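Dikbridge Half Marathon Adds Shortcut Detection, Asks Runners to Please Stop Taking the Bus

DIKBRIDGE, May — The Dikbridge Half Marathon will put timing mats at every turn of its course this year, after organizers reviewed last year's results and found several runners who had covered the riverside section faster than the number 30 bus. At least one of them, it was later established, had been on the number 30 bus.

The race drew 2,354 finishers last year. It drew fewer people to the far end of the course, where the lone checkpoint was a folding table and a man with a clipboard.
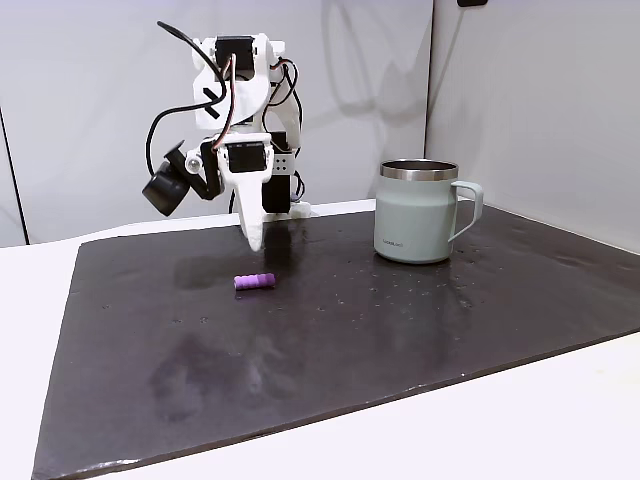
A white robot arm with a black camera module, on a dark mat.

"We used to rely on the honor system," said race director Parveen Dhanial. "The honor system had a very good finishing time."

Under the new rules, any runner who misses two mats will be moved to the bottom of the results and sent a polite email. A runner who misses three will get a less polite one. Age-group prizes will be held for a week while split times are checked, and the popular gift basket from Kirila bakery will be replaced with a voucher — the basket does not keep for a week.

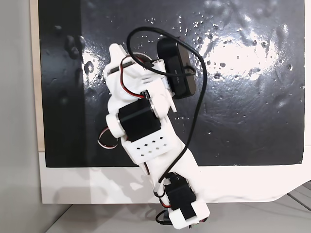

Appeals will go to Seul-gi Ban, a retired track official who has agreed to read all of them. Claims of watch failure must come with the watch. Runners who swapped bibs with a faster relative should say so before the prizes are handed out, and the faster relative should enter under his own name next time.

"I finished fourth in my age group behind three people I never saw," said Mohammed-Awal Nutsugah of the Lim Road Harriers, who has run the race every year since it began. "I'd like to see them. Even just their backs."

The entry fee goes up to $50 to cover the mats. The field is capped at 4,000. The bus will run as normal.

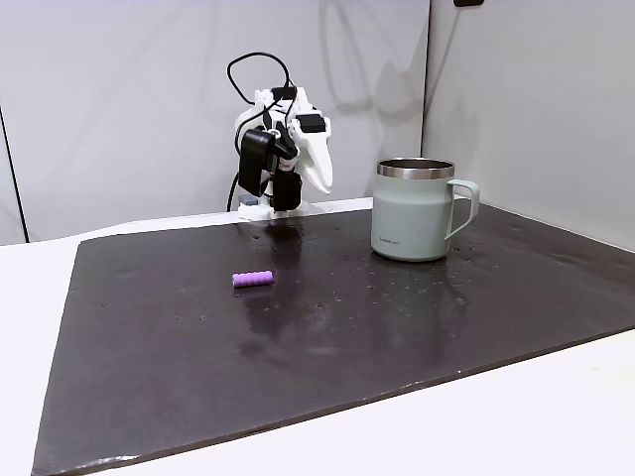 Entry and Media Contact

Entries are open now at the Dradier Sports Center front desk and close when the field is full. Press questions, including requests to interview the winner of last year's riverside section, should go to Ye-ji Sung in the race office, weekdays until 4 p.m.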